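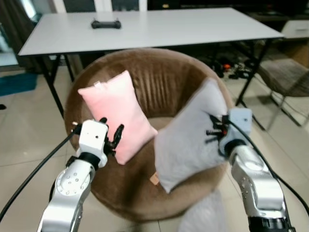
Pink and grey pillows at a round brown chair.

Section 7: Setting up customer screening in Tekach

This section applies to staff holding the Compliance Administrator role. Screening must be set up before any customer file is opened in the live register.

7.1 Connecting the watch lists

1. Sign in to Tekach and open Settings, then Screening Sources.
2. Select Fledutent as the list provider and enter the licence key issued to your firm.
3. Choose the sanctions and politically exposed persons lists that your firm is required to check.
4. Press Test Connection. A successful test returns code 489.

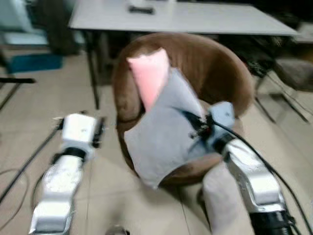
5. Save the source. The first download may run overnight, and screening remains switched off until it has finished.

Note: Branch offices using the Erkik gateway must repeat steps 2 to 4 for each branch.

7.2 Setting the match threshold

1. Open Matching Rules and select the customer group.
2. Enter a threshold. The default value is 42; a lower value produces more alerts.
3. Assign 2 reviewers to the group. The person who raises an alert cannot close it.
4. Record the grounds for any change of threshold in the Chukwu audit log.

Caution: Do not inform a customer that an alert has been raised or that a report is being considered. Disclosure may be a criminal offence.

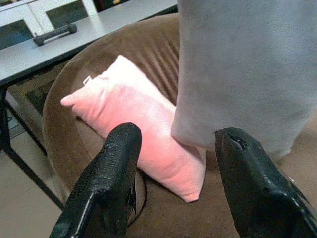

Pink pillow between two black gripper fingers.

7.3 Keeping records

Closed alerts are moved to the archive and cannot be edited. Retention periods are entered under Settings, then Records, and should follow the firm's written policy.

Section last revised: August 18, 2022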